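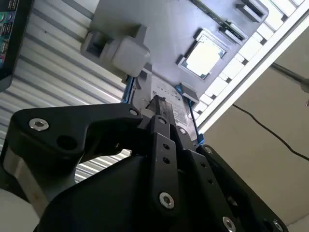
Figure 8. Gray plastic tray, raised and tilted.

Section 2: Setting up the seed trays

The Tendora seed starting kit comes with gray trays, a clear cover for each tray, and a watering mat. Set up the kit on a level shelf or bench, away from direct drafts.

Before first use

1. Wash the trays and covers in warm water with a little dish soap. Rinse well and let them dry.
2. Soak the watering mat in a sink until it stops floating. Wring it out gently.
3. Fill the reservoir with 2000 ml of tap water. Do not use softened water.
4. Lay the mat over the reservoir shelf with the long flap hanging into the water.

Note: A new mat may tint the water light brown for the first day. Pour the water off and refill.

Filling and sowing

5. Moisten the seed mix in a bucket. It should hold together when squeezed but not drip.
6. Fill each tray to the inner line and tap it on the bench to settle the mix. Do not press it down.
7. Sow at the depth given on the seed packet. Label each row.
8. Set the tray on the mat and put the cover on with the vents closed.

Open the vents halfway when the first seedlings show. Remove the cover once most of them touch it.

Caution: Unplug the heat pad before lifting a tray or refilling the reservoir. Never run the pad with the reservoir empty.

Caution: A filled tray is heavy and can flex. Carry it level, with both hands under the long sides.

Emptying a tray

Let the mix dry for two days. Tilt the tray over a bucket and tap the bottom. Scrub off white deposits with a soft brush and plain vinegar. Do not put trays in the dishwasher.

Replacement mats are ordered under part number 957. Covers are sold singly.

Text revised by Siu-ming Chien, 29 Dec 2018. Heat pad settings are in Section 3.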